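4.2 What ends up in the shallow tray

I went into the Skavcombe home visits thinking drawers would be the big story, and I spent most of April being wrong about that. The drawers were fine. What kept pulling me back was the open box — a lid, a gift box, the bottom half of some nice packaging — that had been put down on a surface and had slowly turned into the place where little things live. We logged 298 of these across the Truremmont households, and between them they held 642 items that their owners couldn't assign to any room (I did ask, every time, and people were very patient with me).

I'd expected these trays to be sorted by use, with makeup over here and toys over there. Mostly they weren't! Size seems to do a lot more of the work. If a thing fits in your palm and has no obvious home, it goes in the tray with the other palm-sized things, and it doesn't much matter what any of them are for. Figure 3 shows the kind of mix I mean: a little bear-like character in a green hood with its eyes closed, a gray "novo" eye shadow compact right up next to it, a see-through orange-yellow capsule shaped like an egg, and a small metal cylinder full of holes that I coded as "grater-like" and then argued with myself about for a week. Under the scheme we borrowed from the Bendwood pilot, that's at least three separate categories in one pink-walled box with a red floor.

The box matters too, and I think I undersold this in the first draft. A bright printed floor makes small stuff easy to spot, and low walls mean you can reach in without tipping anything over. Several people told me they'd kept a box just because it was "too good to throw out," and only later found things to put in it. So the container comes first and the collection follows, which is pretty much backward from how the storage guides tell you to do it.

The other pattern is what the rest of the room is up to. Mops and jugs get leaned or parked along a wall, bottles get lined up on a table, bags get hung on a door. Big things get a spot by shape. Small things get a tray, and the tray gets moved whenever somebody needs the surface, so I stopped recording its location as fixed after nearly 400 entries in the Corrigan coding sheet.

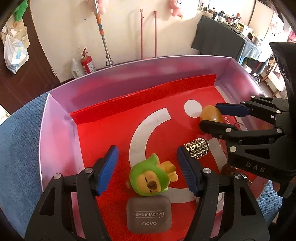 I kept the "no room" label for the tray items anyway, even the compacts and the toys, and Section 4.3 uses it the same way for the things hanging on doors.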